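5.3 Protective stops during drive removal

Of the 227 disassembly trials run on the Breltum cell, 57 ended before the final step. We reviewed the controller log for each of these and assigned a single primary cause. The largest group, 20 trials, consisted of protective stops triggered while the arm was inside the chassis. The remaining failures were spread across grasp loss, vision timeouts and operator aborts, and are treated in Section 5.4.

A protective stop is raised when the estimated external torque on any joint exceeds its limit. In open space the estimate is reliable. Inside a computer case it is affected by two loads that the planner does not model: contact between the wrist and the sheet metal, and tension in the cable that runs to the gripper. The collision model used in these trials included the case walls, the power supply and the drive cage, but treated the cable as absent. 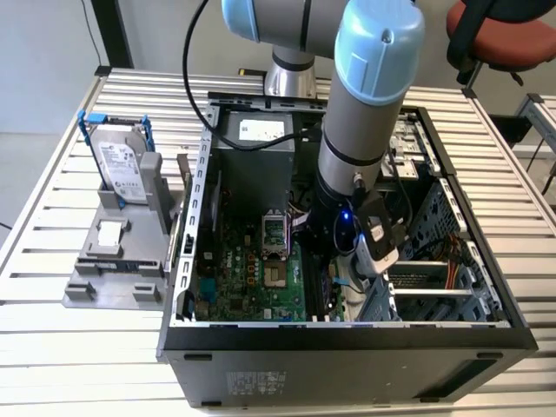
Figure 7. Arm reaching into an opened desktop tower laid on its side. The gripper cable arcs over the power supply; a hard drive is held upright in the fixture to the left of the case.

Torque traces from the 20 stops fall into two patterns. In the first, torque rises within one or two control cycles, which we attribute to rigid contact. In the second, it rises slowly over the whole descent and crosses the limit with the gripper still above its target. Replaying the second group with the cable detached produced no stops, and we conclude that cable tension was the cause.

The slow pattern also raises a safety concern. After a stop the arm holds its position with the cable loaded. In one trial the operator released the brakes by hand, and the wrist sprang upward into the side frame. No injury occurred, but the recovery procedure written by R. Javier and P. Pap had assumed an unloaded arm. It now requires the cable to be unclipped at the wrist before the brakes are released.

Raising the torque limit was rejected, as it would also delay the response to rigid contact. We instead added a cable length constraint to the Herath planner, which discards approach poses that would draw the cable taut. The constraint does not cover snagging on brackets or loose wiring, and stops of that kind should still be expected.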